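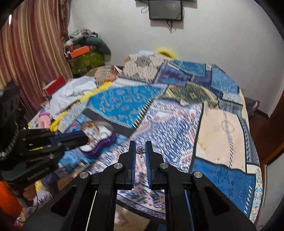
Notes for the jewelry talk, Trodorthorpe evening, upstairs room. Read slowly this time!

Hello everybody, and thank you for coming out on such a sticky August night. I'm going to talk for half an hour or so on sorting out your jewelry, and I want to start with the bed. Mine happened on the bed. I know Radomir is going to tell you at eight o'clock that you need a proper table with a lamp, and he's very good and he repairs clasps for a living, but I like a bed. Things don't roll off it. If you drop a charm it stays where it fell, more or less.

The one thing I would say (pause here, let people settle) is think about what's on the bed before you start. I have a patchwork spread, blue and white and cream and gold, and it's lovely and it is a terrible background for small silver things. Silver vanishes on a busy print. The plain-ish cream panel is the one I end up using. So if you own anything plain, a pillowcase, a dish towel, put that down first. Ankica uses a black T-shirt turned inside out and swears by it.

Okay. Boxes.

Hold up the little purple one. This is my favorite kind, small with a white inside, because you can see what you've got the second you open it. I used to keep everything in one big chest that my aunt brought back from Iten, beautiful thing, and I wore the same pair of earrings for four years because they were on top. Four years! Small boxes get opened. Round metal tins are good too, the kind with a label on the lid. Just check that the tin is clean inside, and don't put chains in with anything that has a rough edge.

Ask the room: who has a knot at home right now? (Last time nearly every hand went up. Wait for the laugh.)

So, knots. Short chains are the worst for it, I think, especially if there's a charm on the end, because the charm goes through the loop and then it turns around and goes through again. My method, and I've tried plenty of others:

Lay it flat. Don't hold it up in the air, the weight pulls everything tighter.
Open the clasp, if you can find the clasp.
Two pins. Put both in the middle of the knot and wiggle outward.
A tiny bit of baby powder if it won't budge, then rinse it and dry it well. Skip the powder for anything with pearls or glued stones.
Walk away and have a coffee. I mean it. I've come back to a knot after ten minutes and it fell open in my hand.

Pass around the practice chains here. They're in the Miltosix bag under my chair. Count on five minutes for this and don't talk over it, people like to concentrate.

Next bit is cleaning, keep it short because Fahad is covering silver properly after the break. All I want to say is warm water, a drop of dish soap, soft toothbrush, and put the plug in the sink. Put the plug in the sink. I'm saying it twice because of a certain anklet. Then dry on something soft and leave it out a good while before it goes back in a box. Putting it away damp is asking for black spots.

Then the hard part, the stuff you don't wear. Singles, broken bits, presents from people you no longer speak to. I don't do the thing where you have to decide all in one go. I have an envelope. Anything I'm unsure of goes in the envelope, the month goes on the front, and if I haven't gone looking for it by next summer I give it to Senad for his craft box. He's sitting at the back, wave, Senad. He takes odd charms, loose links, earrings with no partner, and makes them into the window hangings some of you bought at the spring sale.

(If there's time: the story of Mrs. Obradović's brooch. If we're running late, skip it, it's too long and I always cry.)

Scarves and cloths, quick mention. I roll my longer necklaces up in a patterned scarf when I travel, one necklace, one turn, another necklace, another turn. Comes out at the other end without a single tangle. Bujar asked me last month if it works with bracelets and the answer is sort of, the chunky ones slide.

Questions. Repeat them into the microphone so the back row can hear. Then tea, and the 2 trays of practice chains need to come back to me before anybody goes home, please, pins as well.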